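Genre Fiction Workshop, wk 9 handout
The Linked Novella

Reading for today: Troltham, first two parts. If you only got through part one thats fine, skip the section on the second proposal.

Working definition. Novella = long enough for one subplot, too short for two. Publishers draw the line in different places, don't memorize a word count. For this class, anything we can read in one sitting and still argue about.

Linked how?
- by place (same village, same inn, same house over many years)
- by object (a ring, a letter, a debt passed along)
- by family. Most common in romance. Each sibling gets a book
- by event, everybody at the same ball or stuck in the same storm

Troltham uses place. Look at how little the house is described in part two. Reader already has the stairs, the bad chimney, the walled garden. Author spends those pages on the quarrel instead. Mark the spot where the garden comes back, we will read it aloud.

The romance arc, short version. Meeting, reason they can't, closeness, break, repair. In a full novel the break can sit for chapters. In a novella it gets a scene, maybe two. Common fault in last week's drafts: break caused by something one honest sentence would fix. Give them a real obstacle. Money, a prior promise, a brother who is right.

Estareck (excerpt in the packet, pp. 200 on) does the opposite of Troltham. Linked by event, every story starts on the same evening, so the opening gets told over and over. Works because each heroine notices diffrent things. Does it still work by the last story? I have doubts. Come with an opinion.

Point of view. Two leads, alternating, is standard now. Older books stay with her the whole way and he is a closed door. Neither is wrong. Switching in the middle of a scene is harder than it looks, try a line break first.

Side characters. Next story's lead should walk through this one. Give her one line worth remembering and get her out again. No advertising.

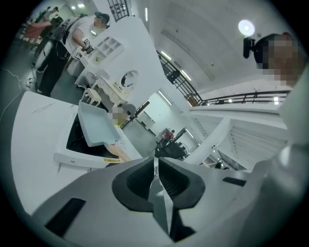 Does each novella in a linked set need its own happy ending?
In romance, readers expect one every time, even when a larger plot carries over. Leave the inheritance or the missing uncle open if you want, but settle the couple.

For the exercise: write the scene right before the break, 400 words max. Both people want the same thing and neither says so. No letters arriving, no eavesdropping. Bring two printed copies, names on the back.

Long assignment (outline for a linked pair) is due 2025-05-30. Outline only, the full drafts are for the July session. Late ones get read but no written coments.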